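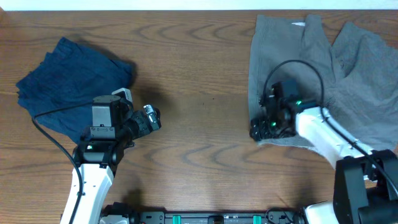 espo_s
How often do you lot redo the cable slack at the wrist on a two-arm folding table?

iresha_w
Every time I swap a gripper, and otherwise after 50 hours of running. I move the arm to its furthest reach by hand, power off, and the loop should still have a bit of give in it.

espo_s
Cheers. Mine's on a Stelance controller and the right arm drops out mid-fold, only ever on the far side of the table. Left one is fine! I'd blamed the servo.

bontek
Could still be the servo tbh. I had one do exactly that in July and changed two cables before I gave in and opened the wrist. Worn gear, grit everywhere.

iresha_w
A worn gear wouldn't care which side of the table it's on though. Sounds like the plug getting tugged to me. Swap the left and right cables over and see if the fault moves.

bontek
It would if the load's higher at full stretch – which it is, with a heavy jumper hanging off it. But fine, swap the cables first, it's cheaper.

peiyu_f
Check the base bolts too (mine had backed out on the rail and the whole arm leaned). And please don't cable-tie the loop tight to the forearm, I lost a Dander lead that way in 9 days.

bontek
I tie all mine down and they've been fine for ages. A big loose loop catches on the cloth.

peiyu_f
Not if it goes over the top of the wrist!

espo_s
Swapped them. Fault's gone to the left arm now, so it's the cable. New one ordered, will leave the gears alone for now.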